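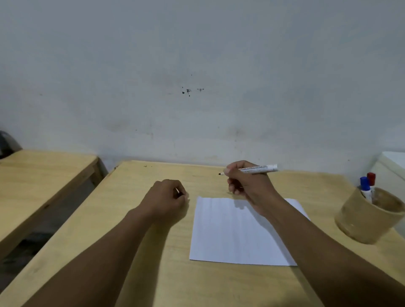
3月 文・編集部

小さな玩具会社Cleltariが、この春、卓上型の電子ゲーム「Workau」を発売する。画面もヘッドセットもない。木箱の上面に36個のボタンが並び、音と光の合図に合わせて押していく、家族向けの製品である。開発を担当したクレマンス・ヴィダルさんと、音の設計を受け持ったチュ・テヤンさんに、Ekdaleにある同社の事務所で話を聞いた。

ヴィダルさんは以前、子ども向けのビデオゲームを作る会社にいた。そこを辞めた理由を尋ねると、少し考えてから答えた。

「仕事に不満があったわけではありません。ただ、自分の子どもと遊ぶときに、二人とも画面のほうを向いていることが気になっていました。向かい合って座れるものを作りたかったんです」

最初の試作は段ボール製だった。スイッチは手芸店で買った大きめのボタンに金具を貼りつけたもので、三日ほどで接触が悪くなったという。それでも近所の子どもたちが毎日触りに来たため、製品化を考え始めた。

ボタンの数は何度も変わった。当初は71個あったが、六歳の子どもでは奥の列に手が届かない。減らしすぎると、今度は大人がすぐに飽きる。「六かける六に落ち着いたのは、かなり後になってからです。並びが正方形だと、どの辺に座っても同じ条件で遊べます。四人で囲むときにはこれが大きい」とヴィダルさんは話す。

チュさんが加わったのはその頃である。もともとは楽器の修理をしていて、電子玩具の経験はなかった。

「電話で『音が安っぽいので何とかしてほしい』と言われました。聞いてみると、音そのものは悪くなかった。スピーカーが底を向いていて、机に置くとこもるんです。横に穴を開けて向きを変えたら、それだけでだいぶ良くなりました」

その後、チュさんは効果音をすべて録り直した。素材には木琴や空き瓶、古いオルゴールを使っている。オルゴールは知人から借りた1894年製のもので、欠けた歯があり、ところどころ音が抜ける。抜けたまま使った曲が一つあり、子どもたちにはこれがいちばん人気だという。

「直そうかと思ったんですが、持ち主に止められました。結果としてよかったと思います」

遊び方は本体に12種類入っている。光った順番を覚えて押し返すもの、二組に分かれて陣地を広げるもの、音だけを頼りに相手のボタンを当てるものなどがある。説明書は一枚の紙にまとめた。ヴィダルさんによると、この一枚に半年かかった。

「最初は冊子でした。試してもらうと、誰も二ページ目を開かない。それなら一枚に入る規則しか作らない、と決めました。入りきらずに捨てた遊びが二つあります。一つは今でも惜しいと思っています」

捨てた遊びの中身については、次に使うかもしれないからと教えてもらえなかった。

製造は、以前から木製パズルを手がけているBangの工場に頼んだ。初回の生産は3000台。箱の角の丸みをめぐっては、工場と何度もやり取りがあった。丸みを大きくすると安全だが、削る手間が増えて値段が上がる。最終的には上の角だけを大きく丸め、底の角は小さな面取りにとどめた。

電池は単三が四本である。充電式にしなかったことについて、店側から質問が多いそうだ。チュさんの答えは簡単だった。

「押し入れに二年入れておいて、出したその日に遊べるようにしたかった。充電池だと、そこが心配です」

対象年齢は六歳以上とした。試遊会ではもっと小さい子も手を伸ばしてくるが、電池ぶたのねじが小さいため、年齢の表示は下げなかった。ねじを大きくする案は次の生産で検討する。

オンラインでの対戦機能や専用アプリの予定を聞くと、ヴィダルさんは首を横に振った。問い合わせはあるものの、今のところ作る気はないという。代わりに、ボタンの上にかぶせる厚紙のシートを準備している。動物や地図の絵が入ったもので、同じ本体で別の遊びができる。一作目は島の地図で、宝の隠し場所を音で探す内容になる。

「シートなら、破れても家で作り直せます。寸法も公開するつもりです。自分で描いたものを送ってくる子が出てくるといいですね」とヴィダルさん。チュさんは、効果音を追加できるかどうかを調べているところだと話した。記憶部品の空きが少なく、入れられても短い曲が一つか二つになる見込みだという。

取材の終わりに一局だけ相手をしてもらった。陣地を広げる遊びで、記者はチュさんに大差で負けた。開発中に数えきれないほど遊んだはずだが、本人はヴィダルさんにはまだあまり勝てないと言っていた。

当サイトでは、利便性の向上のためクッキーを使用しています。閲覧を続けると、使用に同意したものとみなされます。

お問い合わせ | 記事・写真の無断転載を禁じます | ページの先頭へ戻る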